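They named the arm Kong, which tells you plenty about the humour in the Zikstead canteen kitchen. I'd done the fruit bowls there for 6 years, and by May my whole job was to stand beside a grey table and watch him do them - me, Alfie Mottram, with a clipboard!

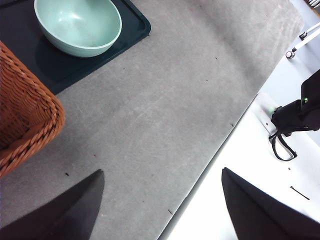
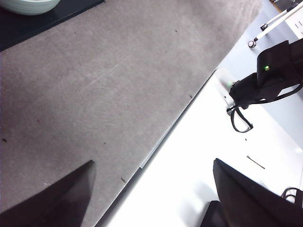
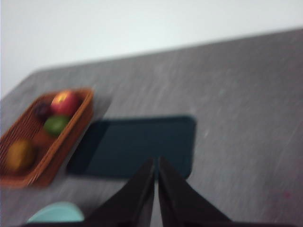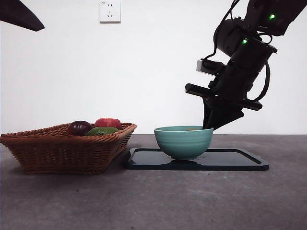

Kong's station at Zikstead. In the last one, a bit of orange shows over the rim of the bowl.

Hellance, the firm that fitted him, wanted every go written down. I was on sheet 204 when Priya from the tills leaned over and asked if I missed it.

"Missed what? Fruit?"

"Talking," she said.

And she had me there. I used to do my bowls at the hatch, you see, and people would stop (the Ploltivley drivers especially, they'd come in at 4 wanting a plum and a moan). I knew whose knee was bad and whose lad had failed his driving test again. Now I knew how long a gripper takes to close.

So the next afternoon I dragged my stool round to the hatch and did the sheets from there, half turned, one eye on Kong. A driver stuck his head in.

"You're back, then?"

"Sort of," I said. "How's the knee?"

He told me - at length, with gestures. Behind me something went clunk, and I wrote it down when he'd finished.

Contact us | © Zikstead Short Stories | Back to top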